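Eight weeks with the Skivurano two-arm kit

2nd October

I finally have enough hours on the Skivurano to write it up properly, and I'm still grinning. Aditz sell it as a bench kit: two arms, a wrist camera on each, and a mounting plate that bolts across the front of whatever you've built. We've had ours on bags lately, which I'd been putting off because cloth is a pain.

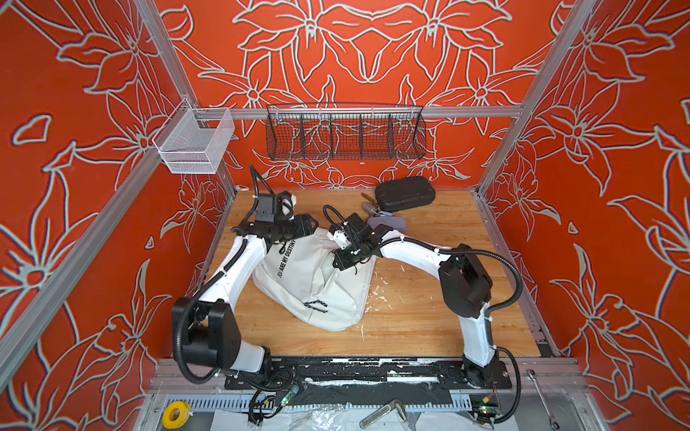
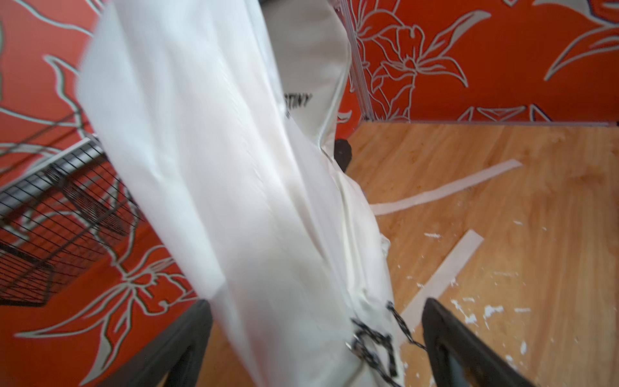

Fabric is where the Ostrowski grippers earn their money. They close gently, and you can set the force in 40 steps (I live near the bottom of the range). Our log says 1091 grasps since September, and the joints still feel as tight as they did out of the box!

Grumbles? The manual is thin on calibration, and the cable ties supplied are a bit short. The Branden software add-on costs extra too — I'd try the free version first, it does more than the leaflet lets on.

We paid 1777 for the lot, second-hand stand included. Next job is folding, and I've already cleared my evenings for it.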